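연필로 쓴 사람

2019-10-13
글쓴이: 잭슨 시마드
공유 40 | 댓글 7 | 인쇄 | 이메일로 보내기

책은 부커가 빌려준 거였다. 정확히는 내가 집어 온 거. 부커 머카도네 현관 신발장 위에 있었고, 우산 빌리러 갔다가 우산은 안 가져오고 책만 가져왔다. 비 맞으면서. 책은 외투 안에 넣고.

제목은 『트루닌의 겨울』. 표지는 뜯겨 나갔고 속표지에 도서관 도장. 킨케이드 시립도서관, 그 위에 빨간 글씨로 제적. 버린 책이라는 뜻이다. 버린 걸 부커가 주웠고 부커가 안 읽는 걸 내가 가져왔다. 거기까지는 별일 아니었다.

첫 장 여백에 연필 글씨가 있었다.

"거짓말."

작고 반듯한 글씨. 소설 첫 문장은 이랬다. 어머니는 그해 겨울 한 번도 노래하지 않았다. 그 옆에 거짓말, 이라고. 소설에다 거짓말이라니. 나는 웃었고, 불을 끄려다가 한 장만 더 넘겼다.

셋째 장. "그 집에 계단 없었음."
다섯째 장. "개 이름 틀림."
그다음 장. "여기서부터는 맞다."

그날 밤에 다 못 읽었다. 출근해야 했다. 트레다인 물류 사무실, 아침 7시, 송장 정리. 손이 송장을 넘기는데 머리는 개 이름 생각. 소설 속 개는 배리였다. 그럼 진짜 이름은 뭐였나. 진짜 개가 있긴 했나.

점심때 에스페란사한테 얘기했다. 에스페란사 보아텡은 샌드위치를 반만 먹고 반은 늘 서랍에 넣는 사람인데, 책 얘기만 나오면 그 반을 꺼내서 마저 먹는다.

"도서관 책에 낙서하는 사람들 원래 그래. 우리 이모도 그랬어. 추리소설 첫 장에 범인 이름 써 놓고."

"이건 범인이 아니라니까. 개야."

"개가 범인이야?"

말이 안 통했다. 나도 설명을 못 했다. 책을 가져와서 보여줄걸, 근데 들고 다니기 싫었다. 들고 다니다 잃어버릴까 봐. 하루 된 책인데 벌써 그랬다.

저녁에 다시. 밥 대충. 국 데우다 넘친 거 안 닦고 그냥 앉았다.

소설 자체는 좀 지루했다. 트루닌이라는 강가 마을, 얼음 파는 집, 딸 둘에 아버지는 말이 없고 어머니는 겨울마다 아프다. 문장이 길고 눈 얘기가 많다. 작가 이름은 로나 프링글. 처음 듣는 이름이었다. 책날개가 없으니 사진도 없고 약력도 없고. 판권면을 보니 소스티투스 출판사, 이것도 모르겠고.

여백이 훨씬 재밌었다. 연필 쓴 사람은 화가 나 있다가 갑자기 누그러졌다가 다시 화를 냈다. 어떤 데는 두 줄씩 썼다.

"언니가 그 코트를 준 게 아니라 내가 달라고 했다. 울면서 달라고 했다. 왜 이걸 뺐는지."

그걸 읽고 책을 덮었다. 덮고 한참 있었다. 내가. 내가 달라고 했다, 라고 썼다. 그러니까 이 사람이 동생이었다. 책 속에서 마르타라고 불리는, 늘 기침하고 언니 뒤만 따라다니고 제 목소리는 한 줄도 없는 그 애.

소설이 아니었던 거다. 아니 소설인데. 언니가 쓴 소설이고 동생이 그걸 도서관에서 빌려다가 고친 거다. 연필로. 지우개로 지우면 지워지게.

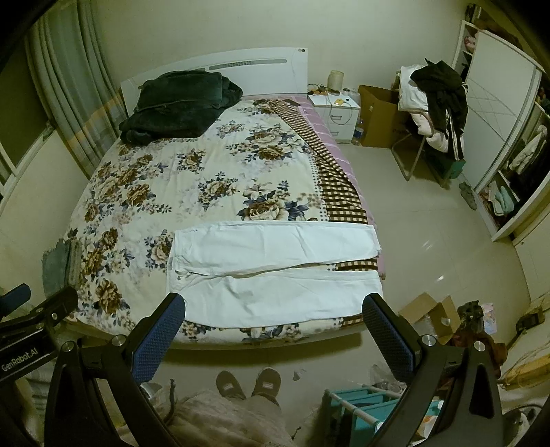
그 뒤로는 거꾸로 읽었다. 연필 있는 장만 찾아서, 뒤에서 앞으로. 나쁜 버릇인데 급했다. 세어 보니 연필이 있는 쪽이 거의 40쪽이었고, 마지막 메모는 끝에서 13쪽 앞이었다. 그다음부터는 아무것도 없음. 깨끗했다. 읽다 만 건가. 다 읽었는데 할 말이 없어진 건가. 반납일이 왔나.

마지막 메모는 이거다.

"여기는 나도 모르겠다. 자고 있었다."

본문은 어머니가 새벽에 강으로 걸어가는 대목. 언니 혼자 창문으로 보고 있다. 동생은 자고 있다. 책에도 그렇게 써 있고 연필도 그렇다고 한다. 둘이 맞는 몇 안 되는 곳이었다.

다음 날 부커한테 전화했다. 책 어디서 났냐고.

"무슨 책."

"신발장 위에 있던 거."

"그거 네가 가져갔어? 나는 우산을 가져간 줄 알았네. 우산이 그대로 있길래 이상하다 했지."

"어디서 났냐고."

"킨케이드 도서관. 뒷문에 상자 나와 있을 때. 요리책 찾으러 갔다가."

도서관은 버스로 네 정거장. 퇴근하고 뛰어갔다. 문 닫기 직전이었고 대출대에 피츠제럴드 야지라는 명찰을 단 분이 스탬프를 닦고 계셨다. 손톱에 잉크. 나는 숨이 차서 말이 뒤죽박죽으로 나왔다. 책을 내밀고, 이거 누가 빌렸었는지, 연필 쓴 사람, 동생인데요, 마르타요, 아니 마르타가 아니고.

야지 씨는 책을 받아서 뒤표지 안쪽을 펼쳤다. 카드 봉투. 봉투는 비어 있었다.

"카드는 제적할 때 빼서 버립니다."

"그럼 기록은요."

"있어도 못 알려 드리죠."

맞는 말이었다. 맞는 말이라 더 서 있기가 그랬다. 가방에 책을 도로 넣는데 그분이 물었다.

"개 이름 나오는 데까지 읽으셨어요?"

나는 가방을 든 채로 섰다.

"읽으셨어요? 이걸?"

"제가 지워야 하는 사람이었거든요. 여백 메모 있으면 지우개질해서 서가에 다시 꽂는 게 일이니까. 처음 몇 쪽은 지웠어요. 첫 장 앞에 헌사 있잖습니까, 거기도 뭐가 있었는데 그건 내가 지웠어요. 읽어 보지도 않고 그냥 지웠지."

그러고는 스탬프를 다시 닦았다. 벌써 깨끗한데.

"그러다 그 거짓말, 하는 데서 손이 멈춰서. 그 뒤로는 안 지웠어요. 대출이 안 되게 뒤쪽 서가에 뒀고. 퇴직이 9월이었는데 자리 메울 사람이 없다고 해서 아직 이러고 있습니다만, 그때 서가 정리를 딴 사람이 했어요. 상자에 들어간 줄도 몰랐네."

헌사 쪽을 폈다. 집에서는 그냥 넘긴 데였다. 한가운데에 인쇄된 글자 한 줄. 'ㄴ에게.' 그 밑에 종이가 보풀이 일어 있었다. 형광등에 비스듬히 대 봤다. 눌린 자국이 있는데 글자로는 안 보였다. 획 같은 거 두어 개. 대각선 하나.

"연필로 살살 칠하면 나올지도 몰라요." 야지 씨가 말했다. "영화에서 보면."

"해 보셨어요?"

"아뇨."

나한테 연필을 내밀었다. 도서관 몽당연필, 청구기호 적으라고 통에 꽂아 놓는 거. 나는 그걸 받았다. 받아서 헌사 위에 대고, 대기만 하고. 불이 반쯤 꺼졌다. 누가 저쪽에서 창문을 닫고 다녔다.

못 했다. 그 사람이 쓴 걸 한 번 지웠는데 거기다 내가 또 칠하는 게. 모르겠다. 남의 싸움에 끼는 것 같았다. 화해였을 수도 있고. 언니 고마워, 였을 수도 있고 개 이름이었을 수도 있다.

"가져가도 되나요, 이거."

"제적 도서니까 이제 누구 것도 아니에요. 아, 근데 연필은 두고 가세요."

버스를 놓쳤다. 걸었다. 걸으면서 생각한 건 시시한 것들이었다. 국 넘친 거 안 닦은 거. 우리 형. 형하고 마지막으로 통화한 게 언제였는지, 그때 무슨 얘기로 싸웠는지. 아버지 트럭 팔던 날 얘기였던 것 같다. 형은 비가 왔다고 하고 나는 안 왔다고 했다. 그걸로 한 시간을. 비가 왔는지 안 왔는지로.

집에 와서 부엌부터 닦았다. 그리고 남은 부분을 읽었다. 연필 없는 끝부분. 언니만 말하는 부분. 이상하게 문장이 짧아졌다. 눈 얘기도 줄고. 어머니는 강가까지 갔다가 돌아온다. 장화를 벗고 부엌에 불을 피우고 빵을 자른다. 그게 다다. 돌아와서 빵을 자른다. 언니는 창문에서 내려와서 자는 척을 하고, 동생 옆에 누워서, 동생 손이 뜨거운 걸 알고 이불 밖으로 꺼내 준다.

마지막 줄은 이랬다. 어머니가 부엌에서 콧노래를 불렀는데 나는 그걸 아무에게도 말하지 않았다.

나는 다시 첫 장으로 갔다. 어머니는 그해 겨울 한 번도 노래하지 않았다. 거짓말.

그러니까 동생도 들은 거다. 자고 있었다면서. 아니면 다른 날 들었나. 다른 날도 불렀나. 겨울 내내 불렀는데 언니만 한 번이라고 생각한 건가. 아니면 동생이 끝까지 다 읽고 나서 맨 앞으로 돌아와서 그걸 썼나, 나처럼 뒤에서 앞으로. 그러면 거짓말이 첫 메모가 아니라 마지막 메모가 되는데. 순서를 알 방법이 없었다. 연필은 다 똑같은 연필이었다.

밤이 늦었는데 형한테 전화를 걸었다. 신호가 한참 갔다.

"뭐야. 누가 죽었어?"

"아니. 트럭 팔던 날 있잖아."

"하아. 지금 몇 신데."

"그날 비 왔다고 했지. 어떻게 왔는데. 많이 왔어?"

형은 말이 없다가 이불 걷는 소리를 냈다. 물 마시는 소리도 났다.

"네가 조수석에 앉아서 안 내렸잖아. 아버지가 창문 두드리고. 그때 창문에 물이 이렇게 흘러서 네 얼굴이 안 보였어. 근데 왜."

나는 그 차에 앉아 있던 건 기억한다. 창문은 기억이 안 난다. 안 울었다고 내내 생각했는데 그것도 이제 잘.

"계속 해 봐." 내가 말했다. 그리고 송장 뒷면에다 받아적을 걸 찾았다. 볼펜밖에 없었다.

공유 40 | 댓글 7
인쇄 | 이메일로 보내기

관련 글
- 반납함에 들어간 편지 (단편)
- 얼음집 딸들에 대한 메모
- 헌책 냄새 빼는 법, 안 빼는 법
- 외투 안쪽 주머니 (짧은 소설)

최근 글
- 버스 네 정거장
- 읽다 만 책 목록, 가을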